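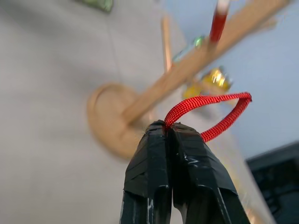

Flat braided loop in red.

Braided Cord and Loops: Frequently Asked Questions

These answers cover the flat and round braids sold by Ratavero by the meter, on spools and as finished loops. Load ratings for individual articles are on the data sheets. Where a data sheet and this page disagree, use the data sheet.

CONSTRUCTION

What is the difference between a braid and a weave?

A woven tape has two sets of yarns crossing at right angles: the warp, running the length of the tape, and the weft, running across it. A braid has one set of yarns, all of which run diagonally and pass over and under one another. Trade usage is loose and many customers call any narrow textile a woven strap. For ordering purposes we use the words in the strict sense.

The practical difference is in how the product moves. A woven tape holds its width under load. A braid narrows and lengthens as it is pulled, and widens when it is pushed together. A fitting sized to a relaxed braid will therefore be slightly loose once the braid is under tension.

What do the names Osau, Enuso and Lie refer to?

They are the three constructions we stock. Osau is a round braid over a core of parallel filaments. Enuso is a flat braid with no core. Lie is a hollow round braid, also without a core, which flattens when it is passed over an edge or through a slot. All three are made in polyester and polyamide. Lie is also made in polypropylene for customers who need a cord that floats.

The name is followed by a width or diameter in millimeters, a material letter and a color number. Enuso 6 P 278, for instance, is a flat polyester braid, 6 mm wide, in color 278.

What does "picks per inch" mean on the data sheet?

It is the number of yarn crossings along one inch of braid, measured parallel to the edge with the braid relaxed. A high count gives a tight, stiff braid with a fine surface. A low count gives a softer one that snags more easily. Two braids made from the same yarn on the same machine can differ a good deal in handling because of this figure alone.

Why does a flat braid curl along its edges?

Usually because one side was under more tension than the other during braiding or winding. Slight curl in a new length disappears after the first few loadings. If it does not, steam the braid flat under a cloth and let it cool before moving it. Persistent curl over a full spool is a fault and we will replace the spool.

MATERIALS

Polyester or polyamide?

Polyester stretches less, takes up very little water and holds up better in sunlight. Polyamide is more elastic, absorbs shock better and resists abrasion well, but it takes up water and loses part of its strength when wet. It also shortens slightly as it dries, which matters if the loop is sized closely to a fitting.

For outdoor use under steady tension, choose polyester. For pulls, tethers and anything that is jerked, polyamide is normally the better choice.

Is polypropylene a cheaper substitute for either?

It costs less per meter but should not be treated as a substitute. It has a low melting point, it creeps under constant load, and untreated grades become brittle outdoors. Its uses are those where low weight or buoyancy counts for more than service life.

Do you supply cotton or other natural fibers?

No. We stopped carrying cotton braid when our supplier closed the line. Customers who need it for theater or museum work should contact a specialist in those fields.

Are the cords elastic?

None of our standard articles contain rubber or elastane. Elongation figures on the data sheets refer to stretch in the yarn and to the closing up of the braid. The second part is largely taken up the first time the cord is loaded and does not fully come back. If the final length is critical, pre-load the cord before cutting.

CUTTING AND FINISHING

How do I cut synthetic braid without fraying it?

Use a hot knife if you have one. Set it just hot enough to pass through in a single slow stroke. Too much heat produces a hard bead that is wider than the braid and will catch in a slot or eyelet. The fumes are unpleasant and should not be breathed in, so work near an open window or under extraction.

With scissors, wrap the cutting point with thin adhesive tape, cut through the middle of the tape, and seal the ends afterward with a small flame. Remove the tape first. Heated adhesive discolors the cord.

Can I join two ends into a loop by melting them together?

You can, but the joint has almost no strength. A melted butt joint will hold a decorative loop in shape and nothing more. Loops that carry any load should be sewn, spliced or knotted.

How are your finished loops closed?

Enuso loops are overlapped and closed with a bar tack - a dense zigzag seam across the full width. The standard overlap for narrow widths is 2 cm. Osau loops are closed with a crimped sleeve or, on request, a stitched and whipped joint. Lie loops are spliced by tucking the tail back inside the hollow braid and locking it with a few stitches.

Which knots hold in flat braid?

The water knot, also called the ring bend, is the usual choice for joining flat material end to end. Leave long tails and check it often; it works loose under repeated light loading. The overhand loop is satisfactory where the loop will not need to be untied. Bowlines are less reliable in flat braid than in round cord and we do not suggest them for Enuso.

Any knot reduces the strength of the cord. The figures on the data sheets are for straight, unknotted samples.

How do I thread braid through a narrow slot?

Cut the end at a long diagonal and seal it thinly, pressing it flat with a cold metal edge while it is still soft. Do not use your fingers for this. A folded strip of plastic film passed through the slot first and used as a sling works with wider braids.

COLOR

Is the red the same in all three constructions?

The dye is the same but the appearance is not. Color 761 is our standard red. In Enuso it reads as slightly brighter than in Osau, mainly because the surface is flatter and returns more light. If different constructions will be placed side by side, ask for cuttings before ordering.

Do dye lots vary?

Yes. Each spool carries a lot number on the flange. Order the full quantity at one time if a close match is needed, and keep the flange label until the job is done. We can hold a lot for a repeat order for up to one month.

Will the color run?

Polyester colors are fast to washing and to water. Polyamide in dark shades, and in 761, may give off a little surplus dye in the first wash. Rinse the cord in cold water before attaching it to pale fabric. Color 861 is solution-dyed, meaning that the pigment is added before the fiber is spun, and does not run or fade to any extent that we have been able to measure in ordinary use.

CARE AND INSPECTION

How should braided cord be washed?

In lukewarm water with a mild soap, by hand or in a mesh bag on a gentle cycle. Do not use bleach or fabric softener. Softener coats the filaments and lets knots slip. Dry the cord flat and away from direct heat.

What signs of wear should I look for?

Fuzz on the surface is normal and in moderate amounts protects the filaments beneath it. Replace the cord if any of the following is present: broken yarns rather than broken single filaments, a hard or glazed patch, a section noticeably thinner than the rest, or stiffness that remains after washing. On sewn loops, look at the stitching before anything else. On Osau, run the full length between two fingers and feel for gaps in the core.

Does unused cord age in storage?

Very slowly, provided it is kept dry and out of daylight. Fluorescent lamps count as daylight if the spool sits close to them for long periods. Keep cord away from battery acid and solvents, including the vapor. Spools should be stored on their flanges - a heavy spool lying on its windings will leave a set in the outer layers.

ORDERING

What is the smallest quantity I can buy?

One meter for cut lengths and ten pieces for finished loops. Cut lengths are supplied in one continuous piece unless you tell us that shorter pieces are acceptable. Spools may contain a join, which is marked with a paper flag.

Can I return cut cord?

Only if it is faulty or if we sent the wrong article. Unopened spools can be returned in the original wrap. Loops made to a customer's own length cannot be returned.

May I use your cord for climbing, lifting or fall protection?

No. None of the articles on this site are certified for supporting a person or for overhead lifting. The breaking loads we publish are there to help with the selection of general-purpose cord and have no other standing.

When are orders shipped?

Orders received before noon leave the same working day if the article is in stock. Finished loops in non-standard lengths take longer, and the warehouse closes for stocktaking in November. The closing dates are posted on the ordering page once they are set.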